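Laver une couette en duvet à la maison : est-ce vraiment raisonnable ?

Posté par mimosa_des_bois dans Linge et entretien

Bonjour à toutes et à tous,

Je me permets de venir vers vous parce que je tourne en rond depuis le début du mois d'août. J'ai hérité d'une très bonne couette en duvet d'oie, pour un lit deux places, qui a passé des années pliée dans une armoire chez ma tante. Elle n'est pas tachée, mais elle sent le renfermé et j'ai l'impression que le garnissage s'est tassé par endroits. Le pressing de mon quartier me demande un prix qui m'a fait reculer de deux pas, alors je me demandais si je pouvais m'en charger moi-même.

Ma machine est une Stidura de 7 kilos, pas toute jeune mais courageuse. L'étiquette de la couette est presque effacée, je devine un 30 ou un 40 dans le petit baquet, impossible de trancher. Je n'ai pas de sèche-linge, seulement un étendoir et un balcon orienté plein sud. J'ai lu tout et son contraire sur les forums, certains parlent même de baignoire ! Merci d'avance à ceux qui prendront le temps de me répondre, et pardon pour le roman.

pat_du_lavoir

Bonjour Mimosa, et bienvenue parmi nous !

Votre roman ne dérange personne, au contraire, on a toutes les informations. J'ai lavé mes couettes moi-même pendant très longtemps et je vais essayer de vous dire ce que j'en ai retenu.

Pour commencer, la capacité de la machine. Sept kilos, pour un deux places en duvet, c'est trop juste. La couette rentre, bien sûr, en poussant du genou, mais une fois le hublot fermé elle ne bouge plus, l'eau ne la traverse pas bien et le rinçage est mauvais. Allez plutôt dans une laverie automatique où il y a un gros tambour, 16 ou 18 kilos, et prévoyez un bon livre. Avant de partir, regardez les coutures une par une, à la lumière du jour. Un point qui a lâché se reprend en deux minutes avec du fil de coton, alors qu'une couture ouverte en plein lavage, c'est du duvet partout et un gérant très fâché (je parle d'expérience, hélas).

Dans le doute sur l'étiquette, choisissez 30 degrés, programme délicat, avec peu de lessive liquide et surtout pas d'adoucissant, qui colle les plumules entre elles. J'utilise la Flutlow pour laine et duvet, mais n'importe quelle lessive douce sans enzymes fait l'affaire. Ajoutez un deuxième rinçage si la machine le permet.
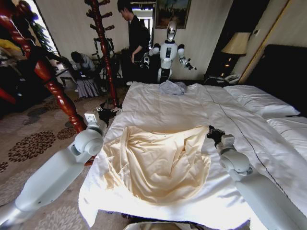 Le séchage demande beaucoup plus de patience que le lavage, et c'est vraiment là que tout se joue. En laverie, comptez plusieurs cycles à température douce, avec deux ou trois balles de tennis propres dans le tambour. Entre deux cycles, sortez la couette, secouez-la par les quatre coins et cherchez les paquets avec les doigts. Tant que vous en sentez, c'est que le cœur est encore humide, même si le tissu paraît sec. Une fois rentrée chez vous, étendez-la encore une journée à l'air, à l'ombre de préférence, et retournez-la de temps en temps. Votre balcon sera parfait en fin d'après-midi – évitez simplement le gros soleil de midi, qui finit par jaunir le blanc.

Et pour la suite, une bonne housse, qu'on lave souvent, et vous n'aurez à recommencer que tous les trois ou quatre ans. Rangez-la l'été dans un sac en coton, jamais sous vide, le duvet déteste être écrasé.

Bon courage, et revenez nous raconter !

gribouille34

perso je mets tout à 60 et basta, jamais eu de souci. Bon c'est du synthétique chez moi.

lavandine_et_cie

Bonsoir,

D'accord avec Pat sur presque tout, je rajoute juste mon petit grain de sel. Si votre couette sent seulement le renfermé, essayez d'abord de l'aérer ! Trois ou quatre jours dehors aux heures sèches, en la rentrant le soir, et en la tapotant bien. La mienne venait d'une maison de campagne fermée depuis l'an 2000, je pensais la jeter, et l'odeur est partie comme ça, sans une goutte d'eau. Un lavage fatigue toujours un peu le duvet, alors autant s'en passer quand on peut.

Pour la baignoire, je vous le déconseille franchement. J'ai essayé une fois : gorgée d'eau, la couette pèse un âne mort, on n'arrive pas à la soulever, et les cloisons intérieures peuvent se déchirer sous le poids. Mon dos s'en souvient encore.

Dernière chose, demandez un devis dans un deuxième pressing avant de renoncer, les tarifs varient énormément d'une rue à l'autre. Chez moi, Dudek prend moitié moins cher que celui de la place, et le travail est aussi soigné – il faut seulement accepter d'attendre une bonne semaine.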